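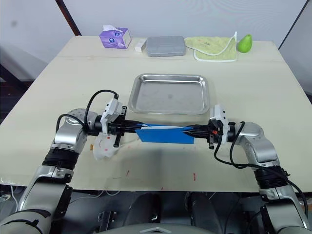 GORNETTI RELEASES DISSECTION AND INSTRUMENT CARE KIT FOR SCHOOLS AND COLLEGES

Emthorpe, 11/10/2019 — Gornetti, a supplier of teaching equipment to schools and colleges, has released the Coltska instrument kit. The kit is intended for senior biology classes, veterinary nursing courses and first-year laboratory programs. It is available to order from today.

The Coltska combines a folding instrument pouch, a set of hand instruments and a stainless steel tray with a raised rim. It replaces the company's earlier boxed set, which has been in the catalogue for 11 terms and will be sold until stock runs out.

The pouch was the starting point for the new kit. Teachers who used the boxed set told Gornetti that instruments were going back in any order, and that blades were ending up under forceps at the bottom of the box. A pouch that opens flat lets a student see what is there before starting and what is missing at the end of a class. 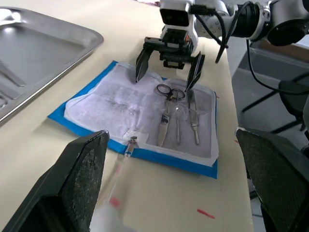

Gornetti trialled the kit with 94 students at Lungu College in Emthorpe. Each class was asked to unpack, lay out, use and repack the instruments as part of a normal practical session. Staff then checked the pouches against the contents list. Feedback from the trial led to two changes: a wider border on the pouch and a printed contents card in place of a folded leaflet.

The kit comes with a short guide to laying out a workspace. The guide recommends a clear, light-coloured bench, with the tray behind the working area and the instruments laid side by side in front of it. Tissues and a clean towel should be kept at the back of the bench, within reach but away from the sharps. Used instruments go into the tray and don't return to the pouch until they have been washed and dried.
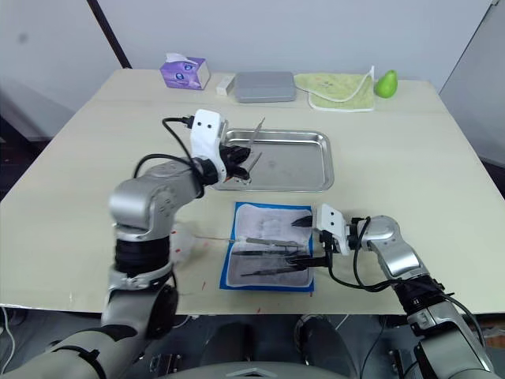 The guide also covers handling. Forceps and tweezers should be picked up by the handles and set down with the tips pointing away from the next person. Scissors are passed closed. Scalpel blades are not supplied with the kit and must be ordered separately by the school.

A practice unit on basic tool handling is included for classes that aren't ready for specimen work. It uses fruit, cloth and thread, and can be taught in a general science room. The unit was written with teaching staff at Lungu College and fills two class periods.

Gornetti has prepared 2,000 kits for the first release. Orders of 220 or more will be packed by class set and labelled by room on request. Replacement pouches, trays and single instruments are listed separately under catalogue section 202. Schools that own the earlier boxed set can order the pouch on its own.

A second version for left-handed students is planned for March.

Orders and requests for a sample kit can be made through the Gornetti schools desk in Emthorpe.

ENDS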